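Notebook, sim bench
Monday, February 24, 2025
Written up by Humaira, with corrections from Rodrigo in the margin that I have folded in

Where we left off

Picking up from the long entry on reach failures. For anyone joining late (hello, Malsha), the worry was that our placement policy does lovely work when the target is close to the arm and falls to pieces when the target is at the far end of a long table. Danish thought it was a data problem, meaning too few demonstrations with distant targets. I thought it was a camera problem, meaning the policy has learned to read distance from how big things look, and on a new table it simply reads it wrong. We had been going back and forth over this for longer than I'd like to admit, very politely, and on Thursday we agreed to stop talking and render something.

What we changed

The kitchen scene is the one Sobia built in Davdale last May, with a few things stripped out of it. I kept the marble-topped island, the stools and the plank floor, and left only the one silver object on the marble so that the policy can't lean on its neighbors for scale. In the old version there was enough clutter that I could never tell whether it had found the target or had found the thing next to the target. I did miss the fruit bowl a little.

The lighting is fixed for all runs. The wall textures are fixed too, which Rodrigo wasn't happy about, and he has a point: a soft tan wall behind a silver object is kind to the segmenter. We'll vary the walls in the next batch. For this one I wanted as few moving parts as I could get away with.

There are two conditions. In the first (call it plain) the policy gets the color view and the joint angles and that's all. In the second (call it anchored) it also gets the height of the tabletop and the position of its nearest corner, both read straight out of the simulator, so it has something solid to measure from. Everything else is the same checkpoint family, trained on the same demonstrations, with the same seeds. I checked the seeds twice because of what happened in the autumn.

The start pose

This took up most of the morning, and I'm writing it down at length so that I don't have to work it out again. The old start pose had the arm folded well back, and the first stretch of every episode was spent unfolding, during which the plain policy would often commit to a direction before it could see much of the marble. I moved the start forward until the blue disc at the end of the arm sits just over the near-left corner of the slab, with the object away toward the far end and a long run of bare marble in between. From there both policies begin with the whole problem in front of them. It does mean that the white lower links take up a good piece of the view, and they hide the left front corner of the wooden base, but nothing we score depends on the base.

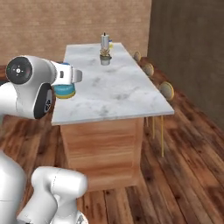

Runs and what came out

We ran 300 episodes per condition overnight on Juhl, which behaved itself for once. Success means the disc comes to rest over the target within 5 centimeters, measured along the tabletop, without touching the marble on the way. No grasping in this batch, only the approach. I know that looks like a small question to spend a night of compute on, but every grasp we lost in the earlier entry was already lost by the end of the approach, so I'd like to get this part right before anyone starts closing fingers on things.

Plain failed on a good share of the far targets and on very few of the near ones, so the old pattern is still with us even on an uncluttered table. I was glad to see it, in a gloomy sort of way. It would have been awkward to have spent all that time on a fault that went away when we tidied up.

Anchored was better at the far end. Counting only the far third of the table, it cut the failures by almost 38 percent against plain. At the near end I can't separate the two, and I wouldn't want to try with this many episodes.

The part I find most interesting is the shape of the misses. Plain stops short. It stops short again and again, along the line to the target, as though it believed the table ended sooner than it does. Anchored, when it misses, misses to either side, with no strong preference that I can find. Those are different mistakes, and I think they want different cures. I've put the scatter plots in the shared folder under Ekis, with the plain runs in the first tab.

Danish came by while I was plotting and pointed out, quite fairly, that none of this rules out his explanation. If the demonstrations are thin at the far end, then an anchor could be covering for thin data just as well as for bad distance reading. The stopping short leans my way, he says, but only leans. I've come round to agreeing with him, at least until the control is done.

The control we still owe

Same two conditions, but retrained with the far-end demonstrations topped up to match the near-end ones. If plain still stops short after that, I'll feel a good deal surer. If it doesn't, I owe Danish a lunch and we can leave the anchor alone, which would please everybody who has to get this onto a real arm, where no simulator is going to hand us the corner of the table.

On that last point, Malsha asked whether a noisy anchor would still help. I don't know, and it's a very good question. My guess is that the height matters more than the corner, but it is a guess made at the end of a long day. She is going to add noise to each one separately and see which of them the policy misses more.

Small things, so they don't get lost

The collision check on the stools was switched off in the config I inherited. I've switched it back on and rerun a handful of episodes and the results didn't move, but please look before copying that file anywhere.

Sobia says the marble texture tiles visibly if you bring the viewpoint down low. We don't use a low viewpoint, so I've left it. She would still like to fix it, and I've told her she is welcome to.

Rodrigo wants the scoring script to log the closest approach as well as the final position, since some of the sideways misses may have passed over the target and drifted off. I've added the column. It isn't filled in for last night's runs, so those will have to be replayed from the saved joint angles.

The Cululard people have asked for a short clip by the end of the week. Rodrigo will pick one from the anchored runs and one from the plain, same target, and I've asked him to include a plain one that stops short so they see the trouble as well as the improvement.

Next: finish the demo top-up with Danish, start the retraining on Juhl once Malsha's noise jobs are through the queue.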